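3. Reading distance and the lettering of wall banners

3.1 Background

Large lettering in workrooms and halls is usually ordered by eye. A buyer picks a wall, picks a phrase, and asks the sign shop to make the letters as big as will fit. Earlier work by Stoica and Rawashdeh looked at this habit in the town of Besora and found that most buyers never stood at the far end of the room before approving a layout. Their survey dealt only with Latin letters. Our study adds Chinese characters, where one character may carry many more strokes than a letter and where the gaps inside a character close up before its outline is lost.

We use the term "stroke gap" for the narrowest open space inside a character and "ground" for the color behind it. Both were recorded for every banner in the sample. Character height was measured from the lowest stroke to the highest, leaving out any border.

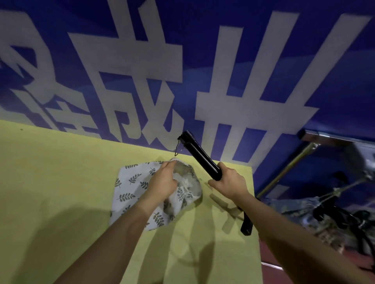

Figure 2. Bold white characters on a deep blue ground, behind a pale yellow tabletop.

Heavy lettering of this type is common in our sample. Sign shops told us that customers ask for thick strokes and think of them as easier to read. That holds for simple characters. For dense ones, a thicker stroke takes space from the gap, and past a certain point the reader sees a solid patch. Manole reported the same effect in shop signs on the Drokside road, though her readers were moving and ours were seated or standing still.

3.2 Method

Readers were recruited at two sites, Besora and Nindwood. All could read Chinese and had normal or corrected vision. Each reader began at the far wall and walked toward the banner along a taped line, stopping when he or she could name every character. The distance was noted and the reader then walked back and repeated the task with another phrase. In all we collected 1,743 readings. Phrases that a reader had met before, in a school or at work, were dropped for that reader, as people will often guess a known phrase from its first character.

Lighting was left as we found it. We considered bringing our own lamps, but a banner is read under whatever light the room has, and glare on a smooth ground turned out to be one of the more useful things to record. Glare was scored by one of us (Horgan) from the starting position, on a scale with 3 as the highest score.

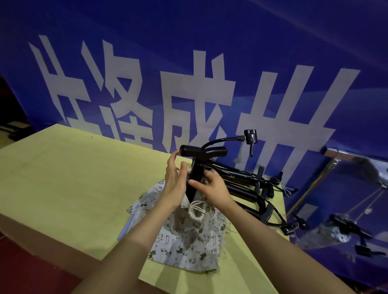 Partly blocked characters were treated as a separate group. Furniture often stands against the wall under a banner, and the lower strokes are the first to go. A reader who could name a blocked character was asked how, and the reply was written down in full. Most said they had worked it out from the characters on either side. We did not count these as clean readings, and they are left out of the distance figures in the next section.

The pilot work was done in August by Smadi and covered some 12 banners, all at the Nindwood site. It led to one change. In the pilot, readers were told to stop when the banner was "clear," and they took this to mean very different things. The main study asked them to name the characters aloud instead.

3.3 Points raised by readers

At the end of each visit, readers could put questions to us. We give the most common one with our reply, as it bears on how the results should be used.

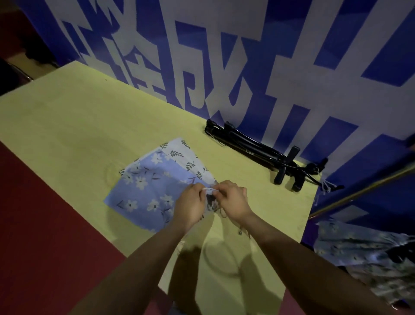

Would it be better to use fewer characters and make each one larger?

In most rooms, fewer and larger characters can be read from farther back, as long as the stroke gap grows along with the height. If the sign shop fills the added height with thicker strokes, much of the gain is lost. A short phrase set a little smaller, with clear space above the furniture line, is a safer choice than one that runs the full height of the wall.

A second group of comments had to do with color. Readers in Besora preferred white on blue to yellow on red, but their reading distances did not differ enough between the two for us to say that one works better. Patterned grounds drew complaints at both sites. We return to these in Section 4, together with the glare scores.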